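Speaker notes, "What the Wrist Sees and What the Room Sees"
Monday, first slot after lunch. Speak slowly, they will be full of sandwiches.

Slide 1. Thank everybody for coming, thank the Sallthorpe people for having us. Say a word or two on Kos, the small planning layer that sits between our perception code and the arm controller, and promise that there will be very little math (there is one equation and I skip it when the clock is against me).

Slide 2. Leave these two up for a while and let people look.
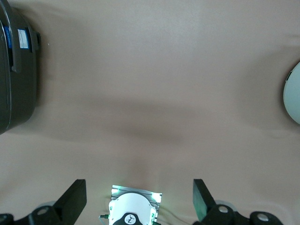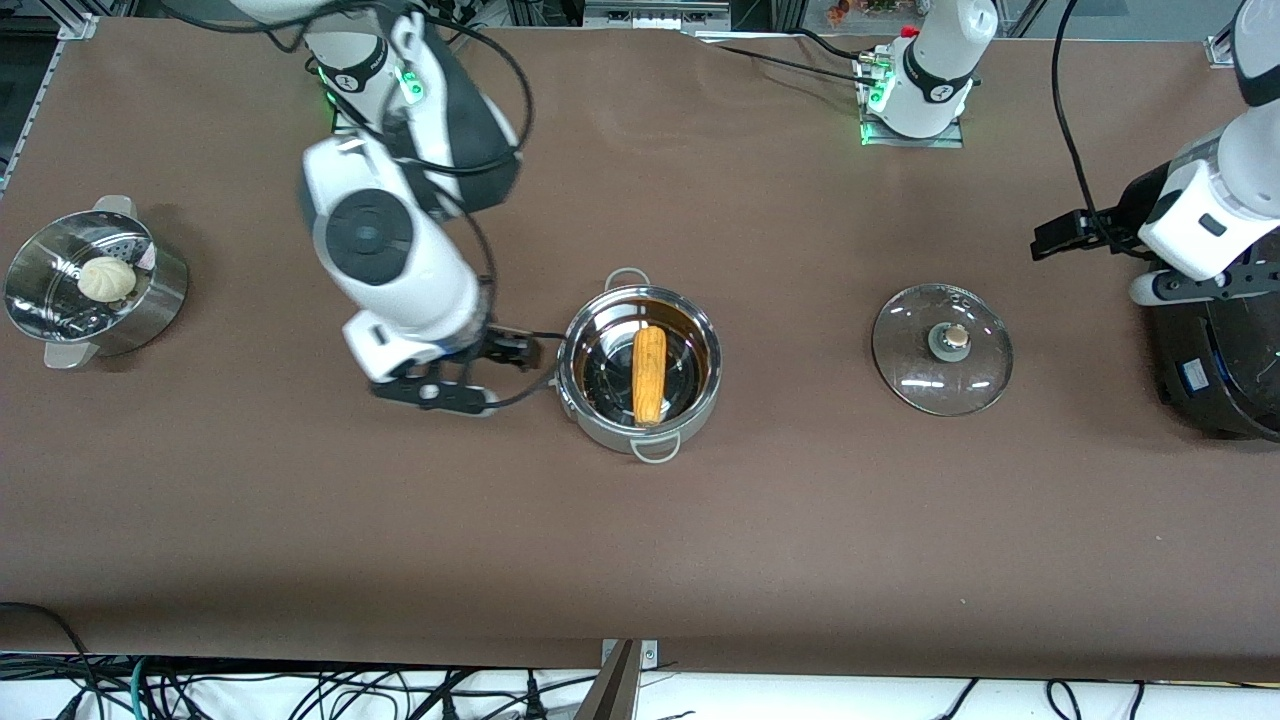
Slide 3. Now the part I care about most. When we began, I was quite sure that one good overhead view would do for everything, and I spent a whole winter being sure of it. A fixed view is lovely for planning. It knows where the arms are relative to each other, and it lets the planner throw out a path that would have two elbows meeting in the middle. What it does badly is the last little stretch before contact, when the fingers themselves get in the way. A wrist view is just the reverse, wonderful up close and hopelessly lost about the rest of the table.

So Kos keeps both, and the question becomes which one to believe and when. Go through the handover slowly, people always ask. We blend the two estimates as the gripper comes down, and the weight moves over to the wrist gradually. Our first version switched all at once, and you could hear it in the motors, a sort of hiccup.

Slide 4. Timestamps! Please don't rush this one, dear self. Our two streams were 140 milliseconds apart for months and we blamed the calibration, then the mounts, then each other. The fix was 2 lines in the logger. Tell the Brallport story if there's time.

Slide 5. Numbers. 1112 recorded runs in the replay set, and 327 of them flagged by the checker for a planner and perception disagreement. Explain that flagged doesn't mean failed. Shiny metal and clear glass make up a big share of them, as depth readings on those go all over the place, and the Ikex viewer lets you scrub both streams side by side until you find the moment they part ways.

Slide 6. Where to get the replay tool, how to file a bug, kind words for anyone who has already filed one. Then questions. Repeat each question into the microphone, I forgot last time and the recording is half silence.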